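Setting up a fold routine on the Dondix two-arm cell

Applies to: Dondix cell with Kavitz control software
Last revised: 20 November 2022

The Dondix is sold as a bench cell for cloth handling. It ships with the arms mounted and the Kavitz software installed, but without a fold routine. These steps cover building a first one, for small single-colour items. Allow an afternoon.

Before you start

Update Kavitz to the July release or later. Earlier versions store grip points per arm and will not read a shared routine file. Check that both arms reach their park positions from the Park menu. If either one stops short, run the joint calibration first.

Put the supply basket in a back corner and keep it there. The pick zone is saved as a fixed area, and a basket moved by more than 30 mm has to be taught again.

1. Teach the pick zone

Open Zones, choose New, and jog one gripper to each corner of the basket rim in turn. Save the zone as SUPPLY. Set the approach height to 300 mm above the table.

2. Set the grip

Start with the closing force at level 2. Thin cotton holds at this setting. Towelling may need level 3, but go up only after a failed pick, as higher settings leave marks on soft fabric.

3. Teach the first hold

Lay one item across the middle of the table. Close one gripper on an end of the cloth and leave the other open above the opposite end. Press Record Hold. Kavitz saves both arm positions together, including the open one, and uses the open arm's position as the starting point for the second grip.

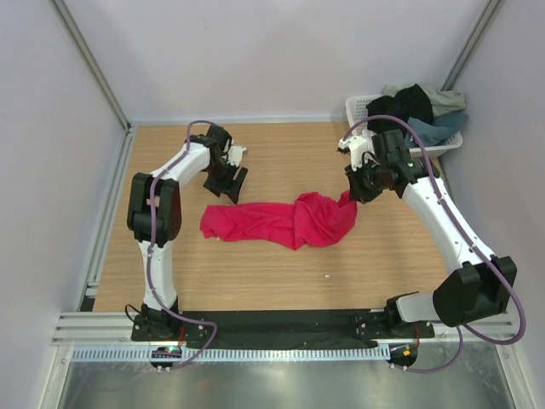 Step 3. Right gripper closed on the cloth, left gripper open.

If the cloth bunches between the two ends, lower the lift speed before recording again. The default of 333 mm/s suits stiff material and is too fast for most clothing.

4. Add the fold and the put-down

Insert a Spread block, then a Fold block, then Place. Set the Place target to one side of the table so that the centre is free for the next item. Keep the target inside the reach of the arm that will do the placing — the editor does not warn about this until the routine is run.

5. Run at reduced speed

Run the routine at quarter speed with one item. Keep a hand near the stop button. Watch the cables at the elbows through the whole movement and re-clip any that pull tight.

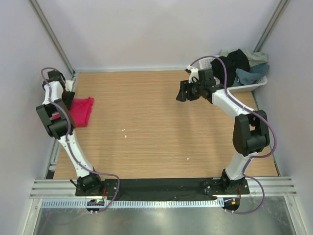

Can a routine built on the Dondix be used on a Costache cell?
Only the zones and block order carry over. Grip settings and recorded holds depend on the arm, so these need to be taught again after import.

6. Save and lock

Save under a new name, then tick Lock. A locked routine can be run but not edited, and a copy is written to the Sernulness backup folder if that option was installed. Unlocking requires the supervisor code set at first start-up.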